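Vanhove Table Linens — Questions and Answers

How do I get the creases out of a new cloth?
Lay it flat on a table and smooth it from the middle toward the corners. Light fold lines can be ironed on the back at medium heat.

Does the lemon print have a right side?
Yes — the yellow fruit and green leaves are brighter on the front.
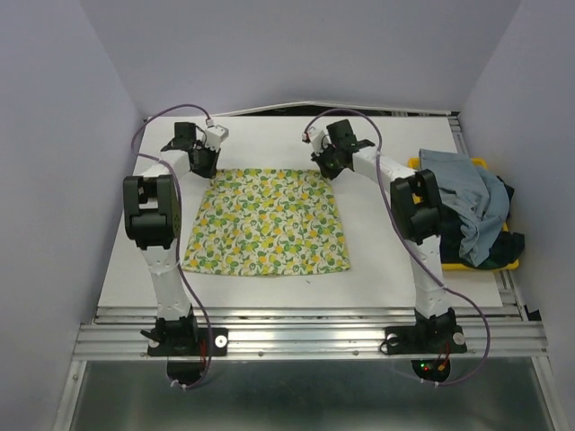

Can I return a cloth I have washed?
No. Unwashed cloths can be returned within 20 days. Write to Maricica Onu at our Runeck store first.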